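Open day at Tremness: cards, boxes and one very long corridor

05/10/2023

I visited the open day at Tremness because a colleague told me in April that they have a good card room, and I work with printed cards myself. In our small office we pack sets of learning cards for schools, and the packing is always the part that takes the longest. So I wanted to see how other people arrange their tables.

The building is easy to find if you come from the station side, but the entrance is at the back, and the sign is small. I walked past it and had to return. At the reception you receive a paper badge and a map. The map is of the old floor plan, so the room called Keogh is shown where the kitchen is now. A kind lady from the reception walked with me, and it is a long corridor. Please wear comfortable shoes.

The visit has three parts. First is a short talk in the room Brarkel, with coffee. The talk was good but too fast for me, and the slides had very small letters. I understood that the house prepares 200 boxes for one order, and that the last order was 1,693 cards with no spare ones, which gave them some worry. After the talk we could ask questions. I asked if they glue their dividers or only fold them. They only fold them. I was glad to hear this, as we had a long discussion in our office about glue and I was on the side of folding.

The second part is the sorting room, Keogh, and this was the reason for my journey. It is a working room with light wooden tables, and you may stand quite near. I liked that they did not tidy it specially for the visitors. There was a laptop open on the table, a phone lying beside the work, and a printed sheet where everybody could read it. The wood is chipped along the front edge on the right, exactly like ours.
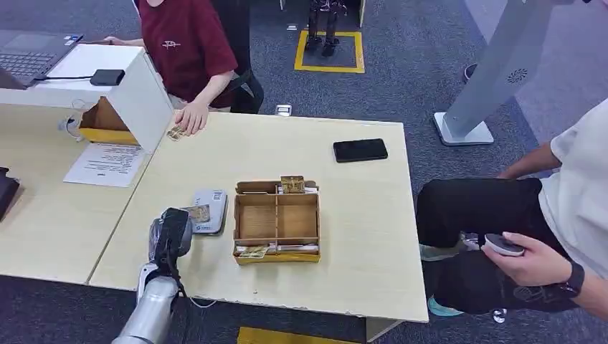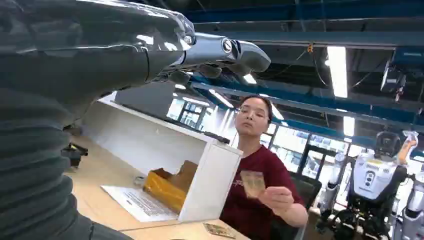
Cards and open cardboard boxes on the tables in Keogh.

What interested me most is the box. It is a low tray of cardboard, open at the top, with compartments inside, and the gold cards can stand upright in a slot. We have always laid our cards flat, one on the other, and then the customer must take out the whole pile to find one. When a card stands, you can take it with two fingers. The yellow strip at the front of the tray is also a nice idea. I do not know if it has a purpose, but for me it would be useful to see at once which side is the front. In our office the boxes are the same on all sides and I turn them wrong many times a day.

The white cards have a light grey holder of their own, flat on the table. I think this is a better way than ours, where everything begins in one heap. I made a small drawing of the table in my notebook, and I will show it to my colleagues.

There was a little problem with noise, as two groups came into the room together. The second group was a school class and they were very polite, but the room is not made for so many people. It would be better to have a fixed time for each group. I stayed until the class had left, and then I could look again at the trays in peace.

The third part is the sample shop, Fuko, on the ground floor. You can buy empty trays and packs of plain card there. A pack of five trays costs less than I expected, and I took three packs. They do not accept coins, only cards, so be prepared. The soup in the canteen was vegetable with barley, quite salty, but the bread was fresh.

For people who want to go next year: the registration is by e-mail and they answer slowly, so write early. Bags must stay in the lockers, but a notebook is allowed. There is a lift, at the other end of the corridor from the stairs. The last bus back to the station leaves before the shop closes. I missed it and walked, and with three packs of trays under the arm it was not a short way.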